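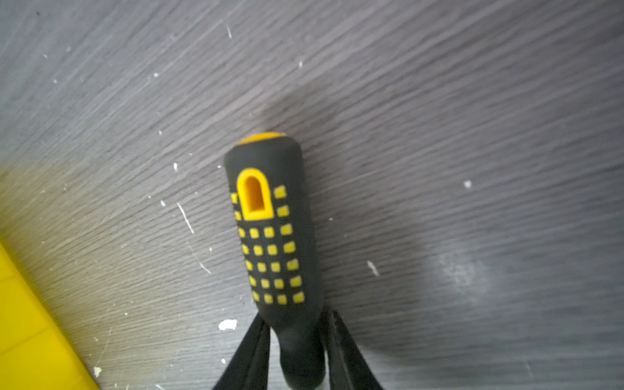 Raymonde Dhillon wrote to us after her second recorder died that she didn't want another one, she wanted the 816 programs that were still on the first. We get a lot of letters like hers, and they are a fair summary of what Drummont does.

We repair set-top boxes, hard disk recorders and home media players, and we move recordings off machines that have reached the end of their life. We have one workshop, on the ground floor of the old Holzer building in Clulmont, and a staff of seven. We don't sell new equipment.

## How we started

Drummont began as a repair counter inside a TV and stereo store. When the store closed, the counter kept its customers and its parts shelf and moved across the street. Most of the work then was VCRs. Then it was DVD recorders, and now it is mostly boxes with a hard drive inside and a power supply that has given up.

Last year we took in 1213 machines. Power supplies were the most common fault, followed by failing drives and damaged HDMI sockets. Remote controls are not in that number. We fix those at the counter while you wait if we have the part.

## What we work on

- Hard disk recorders, with or without a built-in tuner
- Media players that read from USB or a home network
- Satellite and cable boxes that you own (rented boxes have to go back to your provider)
- DVD and hard drive combination units
- Remote controls and external power adapters

We don't repair TV panels, projectors or game consoles.
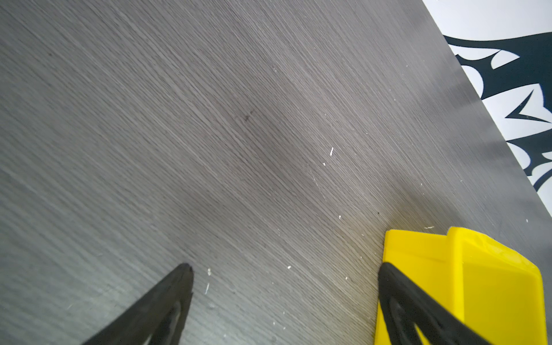 *Text: Waltraud Riedl, workshop manager*
*Page updated June 25, 2022*

## Recordings

Some recorders tie their files to the box they were made on. If yours does, the original main board has to be running before anything can be played back, so we repair the board first and copy second. Others use an ordinary file system and the job takes an afternoon.

We keep our job notes in Conatero, a small database we wrote for ourselves. It lists nearly 2927 models with the drive format, the usual faults and the parts that can be swapped between them. If you call with a model number, we can normally tell you on the phone whether a repair makes sense.

Home recordings and camcorder transfers are handled the same way as broadcast ones. Copies are deleted from our system 30 days after pickup — please check your drive before then.

## Prices and estimates

Looking at a machine costs a flat fee, which comes off the bill if you go ahead. We call before ordering parts. Repairs carry a 90-day warranty on the part and the labor.

## Visiting

Parking is behind the building, by the loading door. Bring the remote and the power cord. The workshop closes for the first two weeks of August, and machines dropped off just before that will be looked at when we're back.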